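Vimora Two-Arm Bench Unit
Set-Up Guide, Section 6: Plug and Socket Chores

Read Section 5 (Arm Homing) first. The steps below assume both arms are bolted down, powered and homed, and that the stop button is within reach of the person at the bench.

6.1 What the unit can and can't do yet

Putting a plug into a power strip takes a person a second or two. For the Vimora it is one of the harder chores in the library, well behind wiping a counter or sorting parts into bins. The prongs have to line up in two directions at once, the strip can swing on its hook, and the cord pulls on the plug from behind.

On our test bench at Sernusmont the unit made 161 tries at a hanging strip with release 80 of the Flirkis software. It seated the plug in 69 of them with no help. The rest ended in a time-out, a dropped plug or a stop by the operator. Treat this chore as a trial feature. Do not leave it running with no one present.

6.2 Before you start

1. Switch off the supply to the practice strip at the wall and unplug it. Use a live strip only after you have finished 6.4.
2. Hang the strip upright on a fixed hook, with its face toward the arms. Push it from the side. If it swings freely, fasten the lower end.
3. Lead the strip's own cord away from both grippers. A slack curve on the table is fine. A loop that can catch a finger is not.
4. Check the cables strapped to each arm. They should stay slack when the elbow is fully bent.
5. Clear small plugs and adapters from the reach of both arms.

CAUTION: The gripper fingers taper to points and can scratch a socket face or go into an opening. Never let an empty gripper approach a live strip.

6.3 Running the chore

1. On the control screen, choose Chores, then Plug In.
2. Hand the adapter to the left gripper with the prongs facing away from the wrist. Press Close and wait for the tone.
3. Hand the second plug to the right gripper in the same way.
4. Choose the target row. Lower rows are easier to reach on a strip hung at table height.
5. Press Approach. The left arm goes in first and the right arm holds back, lower down and nearer the table.
6. When the left arm pauses, look at the prongs and the openings from the side. Press Insert if they line up, or Nudge if they don't.
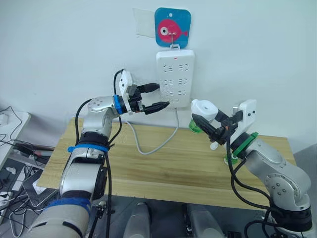

Lumturie Karagiannis wrote to us after the first edition that the Nudge step was the whole job, and that if a person has to stand there and judge the angle, the person might as well push the plug in. She asked us to say so plainly in the guide.

We agree with the first part. For a single plug, using your own hand is faster and will be for some time. The chore is meant for benches where the same plug goes in and out all day, such as charger testing, and where a missed try costs only a few seconds. At the Dogbe repair shop the unit is used this way on dead strips only — staff still plug in anything that carries current.

6.4 Checking the result

1. With the supply off, pull lightly on the seated plug. It should not move.
2. Look for a gap between the plug and the strip. If there is one, press Release, back the arm away, and finish by hand.
3. Repeat until you have ten good insertions in a row.
4. Save the target position under a new name. Do not overwrite the factory position.

NOTE: Saved positions are lost if the strip is moved. Repeat 6.3 after any change to the hook, the table or the arm bases.

6.5 Common faults

Error 588, force limit reached. The plug is pressing on the face of the strip. Press Back Off, then Nudge. Do not raise the force limit.

Plug turns in the gripper. The fingers are holding a rounded part. Grip the plug again on a flat side, or fit the rubber finger pads.

Arm stops short of the strip. A cable has gone tight. Press Stop before you reach in to free it.

Unplugging is covered in Section 7.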